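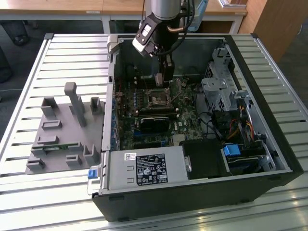
Journal > Household > Repairs

The residents' association at Drunmont has asked me to set down my views on the repair of household equipment, following the discussion held in February. I have lived in the building for many years and have kept a record of my own spending on appliances throughout. The sum for the period stands at 2,585 euros, of which 422 went on repairs and the remainder on replacements. I regard that balance as a poor one. A desktop computer can still be laid on its side with the side panel off, and the green board and the socket for the processor are then open to whoever has the patience to learn their names. The same cannot be said of my last two kettles, both of which were sealed at the factory.

It is my position that the right to repair should begin with the right to open. A product held together with glue is, for practical purposes, sold for a single life. I wrote to this effect to Mevureo, the maker of my washing machine, and received a courteous reply which did not address the matter of the door seal. The part was later obtained through Vasiliu, a small shop near the tram stop, and fitted in one evening.

Mr Radek Pešek has put the opposite case to me in writing. He holds that new machines use less power and that old ones should be retired early. I accept the point in respect of refrigerators – mine was replaced on those grounds – but I do not accept it for irons, lamps or radios, which change very little from one decade to the next.

I would therefore ask that manuals be kept with the appliance and handed on when it is sold or given away. Mr Ovidiu Buzatu has kindly offered shelf space in the ground floor store for those that have lost their owners. The key may be had from him after six in the evening.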